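Carden Students Set Out to Teach a Robot the Laundry, and Are Not Promising Much

CARDEN – Students in the Arnside College robotics club will spend the term trying to get a machine to put a shirt in a basket. The club calls the project Sinis. Its adviser, Shivam Dwivedi, calls it a test of patience.

"Every year somebody shows a video of a robot folding towels, and every year I still fold my own," Dwivedi said. "I told the students they could take this on if they wrote down the failures too."

The 12 members work with hand-held grippers, doing the chore themselves while the tool records each attempt. They plan to collect 755 recordings by December and use them to train an arm in the college's Mekonnen Workshop. Whether that is enough, the club does not know.

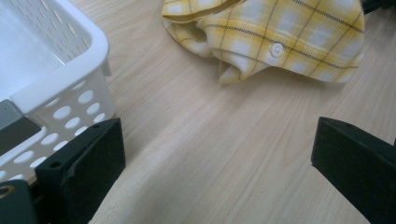

An open gripper, a yellow plaid shirt and a white plastic basket on the table at Arnside College.

Cloth is a hard place to start. A block keeps its shape when it is picked up, and a shirt does not. Club president Tin-yau Yip said he has doubts of his own, mostly over how the arm will cope with a shirt it has never met.

"If it only works on one table with one shirt, we have built a very slow magic trick," Yip said. "I'd like to find that out before we tell people it does laundry."

The club will run 200 trials with the trained arm and publish every result, including drops and jams. Clothing left out of the training will be used in 30 of them. No target score has been set – Dwivedi would not allow one.

A public showing is planned for December at 4 p.m. in the Mekonnen Workshop. Admission is free. Visitors may bring a shirt.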